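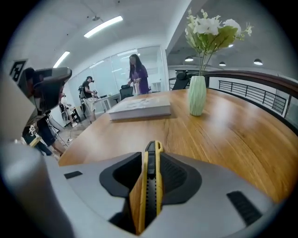
The Saludo Closes at Nine

The letter came on a day with no bus. So Vivek Chaturvedi walked. Two miles along the canal, letter in his coat, collar up, shoes wrong for it.

He hadn't opened it. He knew the handwriting. Big loops, the T crossed so hard the pen nearly went through.

His brother. Twenty-six years of nothing, and then an envelope.

Tidow wasn't much of a town in winter. Boarded ferry office. A bakery that sold out by ten and stayed open anyway, the girl behind the counter reading. Lights on the bridge that somebody had strung for a festival and never took down. He crossed under them fast. Wind off the water.

The Saludo was open. Soup, coffee, the radio low. He took the stool by the window and put the letter face down.

"Eating?" said Mrs. Clevetetti.

"Coffee."

"You look like soup."

She brought soup. She had done this to him before. She'd been a nurse once, or married to one, he had heard it both ways, and she had a way of setting down a bowl that closed the subject.

He ate some. Burned his tongue. Ate some more.

The last time he saw Zomano – everyone called his brother Zomano, after a magician at the county fair, a man in a green cape who had pulled a live duck out of a bread box and been bitten by it – the last time, they were on the roof of the old house in August, patching tar. Hot as a stove up there. They were fighting about money. It was a hundred dollars. One hundred! He could still see the bills folded in the coffee can, and then the coffee can with nothing in it but the smell.

I didn't take it, Zomano said.

Then who did?

And his brother had looked at him, long, and gone down the ladder. Left the bucket. The tar set hard with the brush standing up in it. For years their mother used the thing as a doorstop.

"Bad news?" said Mrs. Clevetetti. She was wiping the same bit of counter.

"Don't know. Haven't read it."

"Well, it won't read itself."

"I know that."

"Want me to?"

"No."

She went off. Two men came in shaking there hats, talking about a boat. An engine, a bad seal, somebody's cousin who wanted too much for it. He listened to that for a while. It was restful. Somebody else's trouble, and all of it fixable with a wrench.

Then he turned the envelope over. Postmark smudged. The flap only half stuck down, as if it had been closed and opened and closed again. That was like him. Zomano could never send a thing. As a boy he wrote to a radio station every week and kept all the letters in a shoe box, stamped.

Thumb under the flap. It gave.

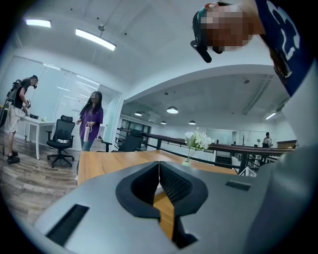

The Letter

One sheet. Both sides. At the top, February 18, 2020, underlined, like a school paper.

Vivek,

I am moving house and found the can. Don't get excited, theres nothing in it. But the lid has a paper stuck inside, under the rim, and I never saw it and I bet you never did either. It's Dad's writing. It says, borrowed 100, back Friday, don't tell your mother.

So now we know. He was in the ground that same winter and I guess Friday got away from him.

I was mad at you so long I got good at it. Then I would forget for a month and have to start over. I live in a place with thirty-one steps up to the door and my knee is shot, so I'm taking something on the ground floor. It has a yard. I don't know what to do with a yard. You always did.

I'm not asking for anything. I wanted you to see the paper, but then I thought if I mail it I'll lose it, or you will. So it's here. Come and look at it or don't.

Your brother

P.S. That duck bit him twice. You always tell it once.

He read it again. Then the P.S. again, on its own.

He hadn't told the duck story in years. Who would he tell it to? But he had, of course he had, at every table he ever sat at as a young man, and always the one bite. Zomano must have sat there every time, waiting for the second.

The soup was cold. The men with the boat were gone – when had they gone? Mrs. Clevetetti was turning chairs up onto tables, starting at the far end, leaving his corner for last.

"Well?" she said.

"My father took it."

"Took what?"

He started to tell her. Got it out of order, had to back up, put the roof before the can and the can before the fair. She stopped with a chair in her hands. He told her about the cape and the bread box. He told her about the duck.

"It bit him," he said. "Then it bit him again."

She laughed, a big one, had to set the chair down.

"What time's the first train?" he said.

"Going where?"

He looked for the address on the back of the envelope. There it was, the hard-crossed T, the loops. A town he had been through once, asleep.

"Six something," she said, reading over his arm. "You'll want a better pair of shoes."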